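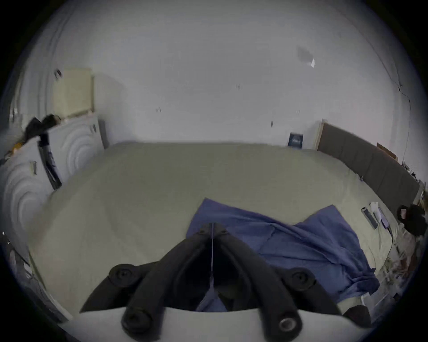

**How often is bed linen changed in the guest apartments?**

Bed linen is changed before each new arrival and once a week during longer stays. The weekly change takes place on Tuesday unless the apartment office has agreed on another day with the guest.

**Who may stay in the Anville Guest Apartments?**

The apartments are available to relatives of patients receiving treatment at Prendorgate Hospital, and to patients who attend the day clinics and live too far away to travel each morning. Relatives of inpatients have first call on the rooms. Visiting staff may book only when no family is waiting.

**How is a booking made?**

Requests are made through the ward clerk or the clinic desk, who will pass a short form to the apartment office. The form asks for the patient's name, the dates needed, the number of guests and any access needs. Guests may also call the office directly, but a booking is not confirmed until the ward has signed the form.

A written confirmation is sent by email. Guests who do not use email may collect a paper copy at the main desk.

**How far in advance may I book?**

Bookings open 30 days before the first night. Requests linked to an emergency admission are handled on the day they arrive and do not follow this rule.

**What if the building is full?**

The office keeps a waiting list and will call as soon as a room is released. It can also supply a list of hotels in Anville that offer a lower rate to hospital families. The hospital does not book or pay for hotel rooms.

**What does a stay cost?**

The nightly charge is set each March and is printed on the confirmation. It covers heat, water, linen, towels and use of the laundry room. Families who cannot meet the charge should speak with Janka Ondrejka in Patient Support before arrival, if possible. Requests for a reduced rate are private and are not shared with the ward.

**Will my insurance pay for the room?**

Some plans include a lodging benefit and many do not. Please ask your insurer before you travel. The office will provide an itemized receipt on request, but it cannot file a claim for you.

**When can I check in and check out?**

Check-in begins at 3 p.m. and check-out is by 10 a.m. Guests arriving after the office has closed may collect a key from the security desk at the north entrance – please bring photo identification and your confirmation.

If a patient's discharge is delayed on the day you are due to leave, call the office before 10 a.m. A late departure can usually be arranged when the apartment is not needed the same day.

**How many people may share an apartment?**

The limit is 4, including children. A crib can be requested at no charge and should be noted on the booking form. Extra mattresses may not be placed on the floor, as the exits must stay clear.

**May I ask for more frequent linen changes?**

Guests with a medical need, including those recovering from surgery or living with a skin condition, may have linen changed as often as required. Please tell the office when booking or leave a message at any time during the stay. Other guests are welcome to exchange sheets and towels at the linen room on the ground floor between 9 a.m. and noon.

**Can I bring my own bedding?**

Personal pillows and blankets are permitted. Please mark them with your name and take them off the bed before the weekly change, so that they are not sent out with the hospital laundry. Electric blankets and heating pads are not allowed unless prescribed. A prescribed device must be checked by Facilities before use, and Bernd Buschmann's team can normally do this the same day.

**Is there a kitchen?**

Each apartment has a small kitchen with a stove, a refrigerator and basic cookware. Food left behind at check-out is thrown away. Meals can also be bought in the hospital cafeteria, where guests receive the staff price on showing their key card.

**Are pets allowed?**

Service animals are welcome. Other animals cannot be accepted because many guests have weakened immune systems.

**May I smoke in the building?**

Smoking and vaping are prohibited indoors, on the balconies and in the courtyard. A covered smoking area is located beside the Wendt Street parking lot.

**Where do I park?**

Guests may use the Wendt Street lot without charge. A permit is issued at check-in and must be visible through the windshield. One permit is given per apartment.

**What if something is broken or I have a complaint?**

Faults should be reported to the office, extension 2899. After hours, call Security at extension 3750 for anything urgent – loss of heat, a leak or a lock that does not work. Complaints may be made in writing to Mared Parry, Guest Services Manager, who will reply within five working days.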